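In defence of the dark room

Every rental I've ever looked at has been painted the same apologetic white, and I'm over it. When we finally bought our own place in Hadberg I went straight out and got 14 litres of the darkest colour on the chart, and my family has been staging an intervention ever since.
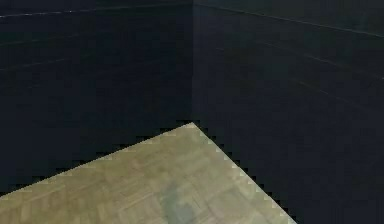
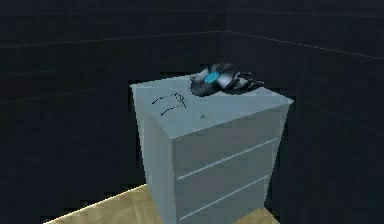
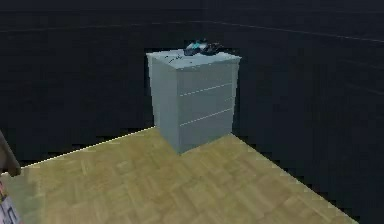 Dark walls, corner and all.

The usual complaint is that dark paint makes a room feel smaller. Well, maybe! But I sleep in my bedroom, I don't play cricket in it. I want somewhere that feels like evening at three in the arvo, where I can flop down with a book and forget the washing.

The other complaint is resale. A bloke at the paint counter in Dobson told me I'd be knocking money off the house, then happily charged me $186 for the tins. So I'm meant to live for years in a colour I don't like, as a favour to some stranger who'll probably repaint anyway? No thanks — they can spend their own weekend up a ladder.

I'll admit it shows every bit of dust, and the second coat nearly finished me. I'm still doing the hallway in November.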